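4. Setting up your media bias log

Kikamia keeps a record of how your chosen outlets cover a race, so that your suspicions can at least be suspicions with dates on them.

4.1 Open Settings, then Outlets. Add up to 19. Most people add the ones they shout at first.

4.2 Under Candidates, enter each name as it appears on the ballot. Nicknames go in the Nicknames box, and the rude ones are filtered out.

4.3 Set the daily article limit. The default is 500 and the ceiling is 2,000.
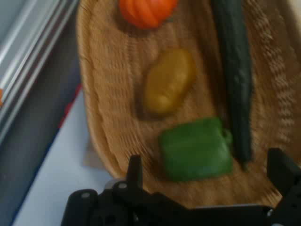 4.4 Choose a scoring list. Grelcombe marks loaded adjectives. Dellach compares headlines with the paragraphs beneath them, and is usually the more depressing of the two.

Note: Opinion columns are left out unless you tick Include Columnists. Scores will rise sharply when you do.

4.5 Press Start Log. The first chart appears after one full day of coverage.

Caution: Do not change the scoring list in mid-campaign. Earlier scores are not reworked, and your chart will show a scandal on the day you pressed the button.
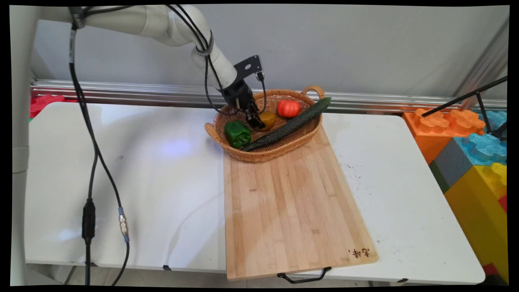
Fig. 2. Robotic arm and gripper over a wicker basket of artificial vegetables.

4.6 To share a log, choose Export and pick a date range. Logs begun before Oct 2, 2022 must be converted first (see section 7).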